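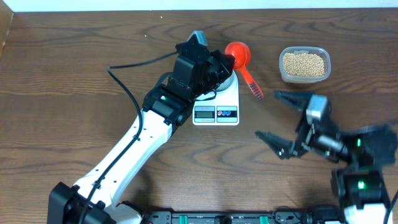
On 15 December 2021, Gerardo Leone wrote:

> I've read the weighing results twice and I still can't tell what the
> policy is using to decide when to stop. You say it gets the portion
> right more often once the scale is in view. Fine, but is it reading the
> display, or is it judging how full the scoop is and the display happens
> to agree? Those are very different claims. I'd also like to know
> whether the demonstrations were trimmed before training. In the Cledero
> runs we found that the pauses at the end of each pour carried most of
> the signal, and trimming them made everything worse.
>
> Second thing, smaller. Why two arms? The left does the scooping and the
> right seems to wait for most of each episode.

Gerardo, thanks. Taking these in order.

On the display: I don't think it is reading digits in any useful sense. We ran the test you would want, which was to cover the readout with a strip of paper and leave everything else alone. Over 60 trials per condition the success rate with the readout covered was within noise of the rate with it uncovered. When we took the scale away and put a blank white block of the same height in its place, it dropped a lot. So my reading is that the scale body is acting as a landmark for where to put the scoop down, and the portion is judged from the beans. I should have said that in the first message and I'll change the wording in the draft. "Scale in view" is true but it suggests more than we can show.

Kılıçarslan thinks there may be a weak effect of the display on the last correction, when the arm goes back for a small top-up. I can't see it in the numbers. There are too few episodes with a second scoop, and the ones we have were nearly all collected by the same operator in April, so operator and behaviour are tangled together.

On trimming: yes, we trimmed, and you may well be right that it hurt. The full set is 1749 demonstrations. After removing the ones with dropped scoops or a lost camera stream we kept 1049, and those had the still sections at either end cut automatically. The cut used joint velocity only, so a long pause over the scale at the end of an episode would have gone the same way as an arm parked at rest. I have the raw recordings and can retrain without the cut. It needs a couple of nights on the machine.

We did do one related thing by hand. 232 of the kept episodes have the pauses marked, with a start and end for each, as part of the Wumside labelling. Training on that subset alone gives a poor policy whichever way you do it, but the version with pauses left in was slightly better at stopping. I didn't report it because the gap was small and we had one seed. I'll add two more seeds and post whatever comes out.

On the arms: the right one is there for moving the container. With soybeans the scoop starts to miss once the level gets low on the near side, and the demonstrators got into the habit of nudging or tilting the box with the free gripper. It isn't needed in the first few portions, so yes, it spends a lot of each early episode hovering. We tried freezing it and training the left arm alone. Early portions were the same, later ones fell apart.

One warning if you try to repeat this on the Zirko arms. The scoop handle is smooth in the middle and the fingers slip along it, so where you hold it changes the tilt of the bowl and then the amount that stays in. We ended up asking everyone to grip close to the bowl. Before that rule the spread between operators was larger than any difference between methods, and I would not trust comparisons that use the earlier data — ours included.

What I would still like from the list is a better measure. We score a portion as right or wrong against a fixed tolerance, which throws away how far out it was. The plain error in grams is easy to log but is dominated by a handful of spills, and leaving the spills out feels like cheating. If anybody has scored pouring or scooping in a way they were happy with, please send it.

The retrained model without the cut will go in the usual directory, with the split files next to it so you can check which episodes went where.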